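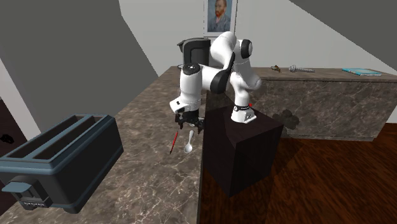 Why start with the dirt, one reader of our last edition wanted to know, when everyone opens a garden design book to get to the plants? Fair enough! The plants are coming, a whole feast of them, in Chapter 3. But spend a little time with soil and slope first and you will choose those plants with far more confidence.

CHAPTER 2
Reading a Sloping Yard

Slopes scare people. They look at a steep backyard and see mowing trouble, mud and a big bill for walls. I look at one and see a chance to play with height, shade and moving water, all on a single lot.

Take the Lindsay garden in Fondbridge, which we will come back to all through this chapter. It covers 3000 square feet and falls from a dry, sunny terrace beside the house to a low corner where the grass squelches well into April. Lavender is happy at the top. Down at the bottom, sedges and a red-twig dogwood have the moisture they love. You could walk from one to the other in the time it takes to finish a cookie, and yet they are two different gardens!

Before you draw anything, go outside in a good steady rain (wear boots) and watch. Where does the water come off the roof? Does it sink in, spread out, or cut a little channel through the beds? Mark what you see on a rough plan of the yard. Go out again the next morning and mark the puddles that are left.

Then measure the fall. All you need is two stakes, some string and a line level. Set one stake at the top of the slope and one at the bottom, pull the string tight and level between them, and measure from the string down to the ground at the lower stake. Divide that height by the distance between the stakes and you have your grade.

Key terms in this chapter: grade, swale, terrace, retaining wall, runoff

2.1 Where the Water Goes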